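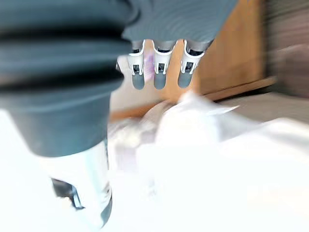 **Haruto Sasaki**
Staff writer, tuning and aftermarket

Vundetti has opened the order book for its new suspension and exhaust kit for the Drotano coupe. The tuner showed the kit to dealers in April, and the first cars will be converted at its own workshop before partner garages receive the parts.

The main change is the height. The new springs lower the coupe by 14 millimeters at the front axle and a little less at the rear, and the dampers can be set from inside the trunk. Owners who want to keep the standard ride height can order the exhaust alone. It saves 5 kilograms compared with the factory system and has a valve that stays closed when the engine starts in the morning, a point which many neighbors will appreciate.

"We had many requests for a louder version, and we said no," explained Fermín Urrutia, head of chassis development at Vundetti. "The car is used every day. After two hours on the highway you want to hear the radio."

The wheels come from Heriritz and are offered in silver or matte bronze. Vundetti will build 946 kits in total, and each one has its number engraved on the strut brace. Fitting takes 8 hours when all parts are ordered together.

Prices for the complete kit will be announced by the dealers. A version for the Drotano wagon is in preparation, but Urrutia did not want to give a date for it.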